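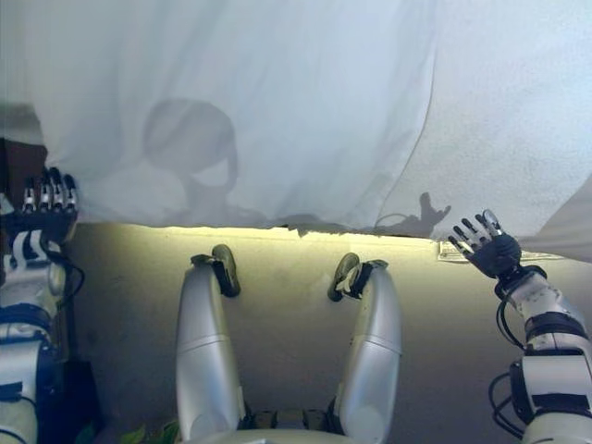 # Plitano upper body and hand package, on the Rernness humanoid

**Supplied by:** Güler
**Tested at:** our Melcombe workshop
**Status:** in stock for hire, sale to order
**Our view:** good hands, patchy software, priced as if both were finished

We stock this one and we'd like to sell some, so read what follows with that in mind. We have also had enough robots come back from unhappy customers to know that a glowing page costs us more in the end than a grumpy one.

The package is two arms, two five-fingered hands, the cabling, a control box and a licence for Güler's teaching software. It fits the Rernness body, legs included, and nothing else we sell. The brochure mentions "wide compatibility". We asked what that meant and were sent the same brochure again.

## What it's meant to do

Güler sells it for light handling and for work with cloth: lifting a hem, holding a sheet up, drawing a curtain, smoothing a cover. Cloth is where most robot hands fall down. It moves when you touch it, it has no fixed shape, and a thin white sheet with light coming through it gives a vision system very little to go on.

The raised-hands position at the top of the page is a fair sample of the work. The robot has its legs out in front of it, both hands up at the hem of a hanging white sheet, the right one with its fingers spread wide. Note the shadows too, a rounded head and a hand on the cloth. Any software which finds its own hand by looking for a hand shape has two candidates there, and the wrong one is right beside it. Ask about this before you buy any system, ours or another firm's.

## The hands

The best part of the package by a distance. The fingers are slim with silver tips, and they spread far enough to spread the load on a piece of fabric instead of pinching it at one point. We ran 300 hem grips on a plain cotton sheet. The hand let go early on 11 of them, nearly all when the cloth was bunched before we started. That is better than we expected and worse than the sales sheet, which claims "reliable grip on all household fabrics". We tried a wool blanket and a shower curtain. The blanket was fine. The shower curtain slid straight out, every time, and we stopped bothering.

Fingertips are a wearing part. Güler won't give a figure for how long they last. Ours have light scuffing and still work. A spare set is included with purchase but not with hire.

## The arms

Stiff, quiet, and quick enough for this sort of job. Holding both hands up at head height for long spells warms the shoulder joints, and after a while the controller will lower the arms whether you want it to or not. There's a warning on screen, which is no use at all if you're standing behind the robot.

The cables run outside the arm, looped along the forearm and elbow. It makes them easy to get at and easy to replace. It also means they can catch. If you work near loose fabric, fit the cable sleeves, which are an extra. We think they should be in the box and have said so to Güler more than once.

## Teaching it a task

You move the arms by hand, or with the headset, and the software records what you did. Three good recordings are supposed to be enough for it to repeat a simple action. For placing a hand at the edge of a sheet, three was enough for us. For anything where the cloth has to end up somewhere in particular, it wasn't close, and we got nowhere useful until we'd put in a great deal more work than the manual suggests.

The manual also tells you to use "even lighting". Fair advice, but hard to follow in a real room with a lamp or a window on the far side of a curtain. Strong light from behind upset it more than dim light did. We found that turning off automatic exposure helped (Settings, Vision, Advanced, and then scroll, it's at the bottom).

## What you get

- Left and right arm, fitted and tested
- Left and right hand
- Control box and mains lead
- Cable set, without sleeves
- Software licence for one robot
- One set of spare fingertips (purchase only)

The Rernness body and legs are priced separately. People miss this, so please read the quote.

## Rated life

Güler states 2000 hours before first service. We haven't run one that long and neither, as far as we can find out, has anyone who isn't Güler. The warranty covers motors and joints. It does not cover cables, fingertips or "damage by entanglement", and on a product sold for handling fabric we'd want that last phrase explained in writing.

## Who should consider it

Labs and studios that want a capable pair of hands and have someone around who will put up with the software. Hire it first. We'd say the same about most things in this price range — but more firmly here.

If you want a machine to make beds or hang curtains unattended, don't buy this one yet. A software update is promised for August. Two earlier ones were promised as well, and one arrived.

## Hire and viewing

Demonstrations are on Friday at Melcombe, by booking only. Bring your own fabric. Collection is from the side entrance, and you will need a van with a flat floor and a second person to lift.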